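Recording pick-and-place episodes on the shape board

Applies to: Puvik collection software, Herkurcombe bench
Maintained by: Catherine Rennie
Last revised: January

Scope

These steps cover recording teleoperated episodes with the toy shape blocks. Camera calibration and leader arm setup have their own pages and should be complete before you start. If either was redone since the last session, run the marker check in step 2 twice, once before loading the board and once after.

The target for one task is 300 accepted episodes. An operator who knows the controls records 30 in a sitting without much trouble. Stop there and swap operators, as path quality drops off after that and the rejected episodes cost more time than the break does.

1. Place the board

Set the wooden board on the perforated table with the long edge facing the operator. Push it up to the stops and check that it doesn't rock. The board must not cover the fiducial marker at the far right corner. Don't tape the board down. Tape edges show up in the images and were learned as a cue in an earlier set, which had to be thrown out.

2. Check the marker

Open the Puvik preview and select Marker > Status. The pose should hold steady for 2 seconds with the room lights at their normal setting. If it flickers, clean the marker with a dry cloth and try again. Do not raise the exposure to fix it.

3. Lay out the blocks

Generate a layout seed with the New Scene button. Puvik draws ghost outlines over the live view; move each block until it sits under its outline. A few millimeters of error is fine. Orientation matters for the stars, the heart and the prism, and is ignored for the cylinders.

Some seeds put two blocks almost in contact. Keep these. A policy trained only on well-spaced blocks tends to close on both objects when it meets a pair. Keep seeds that push a block up to the far edge as well, provided the arm can reach it without a joint limit warning.
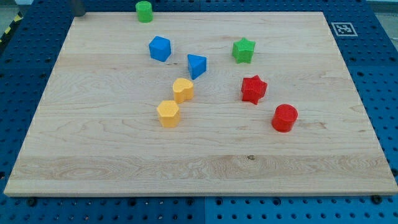 Start layout with eight blocks. The yellow heart and yellow hexagonal prism nearly touch; the near half of the board is clear.

Take your hands out of view before saving the start image. Puvik compares this image with the first recorded one and flags the episode if anything has moved between them.

4. Enter the instruction

Type one sentence naming the block and the goal, for example "put the red star to the left of the yellow heart." Use color and shape together whenever either one alone would fit more than one block. Left and right are always from the operator's side of the table. Avoid "near" and "next to" unless the task sheet uses them.

5. Record

Press the pedal once to start. Move to the block, grasp, lift clear of the others, place, release, and back off to the home pose. Press the pedal again to stop. Keep the pace even. Long pauses above the block are trimmed poorly and leave the policy hovering.

If you miss the grasp, try again within the same episode and tag it "retry." If you knock over a second block, stop, tag the episode "disturbed," and reset from the same seed. Disturbed episodes are kept in a separate folder and don't count toward the target.

6. Review

Play each episode at double speed before accepting it. Reject it for dropped images, a wrong instruction, or a release above the board surface. Rejected episodes can be restored until the session is closed.

7. Export

Close the session and choose Export > Hiden format. The converter resamples joint states to match the image times and writes an index file. Compare the episode count in the index with the session log. If they differ, don't upload; send the session name to Fung-ping Shih.

Known issues

Seed 1477 places a block outside the reachable area on the Tsai arm. Skip it.

The ghost outlines drift after the preview window is resized. Close and reopen the preview to bring them back into line.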